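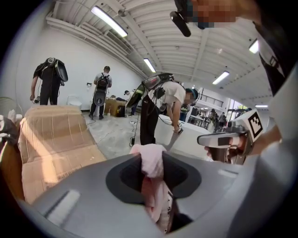

Surface finish was recorded for every work area in the survey, because the horizontal illuminance at the bench explained only part of how occupants rated their lighting. Two rooms with the same ceiling grid and the same luminaires could differ widely once furniture, equipment and soft goods were in place. Matte plastic of the kind seen on the large grey housing in Figure 3 spreads reflected light and seldom shows a bright image of the luminaire above it, while a dark recess next to a pale cloth, as in the same figure, puts a large step in luminance within a hand's width. Steps of this kind were coded as local contrast and kept separate from contrast between the task and the wall behind it. Glossy benchtops and glazed partitions were coded under a third heading, veiling reflection.

The survey covered 21 rooms in the Testham and Zaltness buildings and produced 3,871 luminance readings. Both buildings have suspended ceilings on a 600 mm module with recessed linear luminaires. In Testham the luminaires run parallel to the window wall. In Zaltness they run at right angles to it, a consequence of the late relocation of the sprinkler mains during construction. Readings were taken from seated and standing eye heights, with blinds lowered and the electric lighting at full output. A second set was taken with the lighting dimmed to the level occupants normally used, where that level could be established from the control system. In two of the Zaltness rooms the control logs had been overwritten and only the full-output set is reported.

Coding was done on site by Precious Rivera and Noel Manalastas, who worked independently and compared sheets at the end of each room. Disagreements were mostly over satin finishes, which could be placed under either matte or glossy depending on viewing angle. The rule adopted was to view the surface from the seated position with the nearest luminaire on. If the edges of the luminaire could be traced in the reflection, the surface was coded glossy. Powder-coated shelving was the most troublesome case and was recoded in four rooms after the rule had been settled. Alfredo Castillo repeated the coding in three rooms without sight of the earlier sheets, and his results differed from the agreed set only for shelving and for one painted door.

Rooms where more than half of the surfaces within reach of the seated occupant were matte received higher ratings for visual comfort at the same bench illuminance. The effect was clearest in the Testham rooms. It was weaker in Zaltness, where occupants sat with luminaires crossing their line of sight and complained of direct glare from the fittings as often as they complained of reflections. We did not attempt to separate the two sources statistically in Zaltness, as the number of rooms with a favourable orientation was too small. Vaida Kütt's earlier work on luminaire orientation in open offices suggests that the direct component would dominate in such a layout, and our interview notes are consistent with that reading.

Local contrast behaved differently. It had little bearing on the overall comfort rating but was raised repeatedly in interviews by people doing close manual work. They described tilting the object, shifting the chair or bringing a desk lamp from home. Desk lamps were present in 9 of the 21 rooms and were not shown on any lighting drawing. Their use was concentrated at benches lying between two luminaire rows, where the modelling of small objects was poorest and the occupant's own shadow fell on the work. At these benches the bench illuminance met the design value in every case.

Ceiling reflectance was measured with the surrounding fittings off. Tiles in Testham had been replaced in part after a leak, and the replacement tiles were brighter than the originals beside them. The difference was visible on entering the room but had no measurable effect at the bench. Tiles near supply air diffusers had darkened in both buildings. Cleaning or replacing them had been proposed by the building managers as a way of improving light levels, and on our figures the gain would be too small for occupants to notice.

The practical consequence for ceiling layout is that the position of luminaire rows should be fixed against the furniture plan and not only against the module. In both buildings the reflected ceiling plan was issued before the bench layout was known, and the later shifts to the benches were made without reference to it. Nisha Yadav, who reviewed the coordination record for Testham, found that the bench layout changed three times after the ceiling grid had been set out and that the lighting calculation was not rerun. A calculation at that point would have shown no shortfall in average illuminance. It would have needed to report cylindrical illuminance or some measure of modelling at individual seats to show the problem, and neither was required by the brief. The choice of such a measure is taken up in the next section, together with the results of the trial in the Galang room, where one row of luminaires was moved by half a module.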